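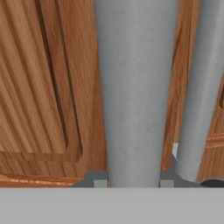

Eun-seong Yeon wants to know why we bother with sim demos at all if the policy ends up on a real arm anyway.

Fair. Short version: cheap, fast, resets in 2 seconds. Real demos come later, fewer of them. More below.

Collecting demos for Rundbridge - FAQ
July 15, 2018

How many do I need per task?
210 for cabinet doors. Less for easy stuff. Ask before you start, targets move.

Do failed tries count?
Save them, tag them "fail". Don't delete. They go in a seperate folder and Skititz reads them later.

Wrist view or room view?
Both on. Wrist view is the one the learner leans on up close, so go slow near the door. If the fingers hide the edge you're after, back off and come in again. Fine to keep that in the recording.

Same wood texture every time?
No. Shuffle it. Grain, color, light. We had a batch of 82 with one oak finish and the policy fell apart on anything painted.

Can I pause mid demo?
Rather you didnt. Long still bits teach it to sit there. Over 10 seconds, scrap it and go again.

Where do files go?
Nirbridge share, your initials, task name. No spaces pls.

My replay looks jerky
Probably the frame rate setting. Check that first, then write us.

14 comments
Share

Related
Moving from Cho to Skititz: what breaks
Tagging guide for drawers and doors
Controller setup, left handed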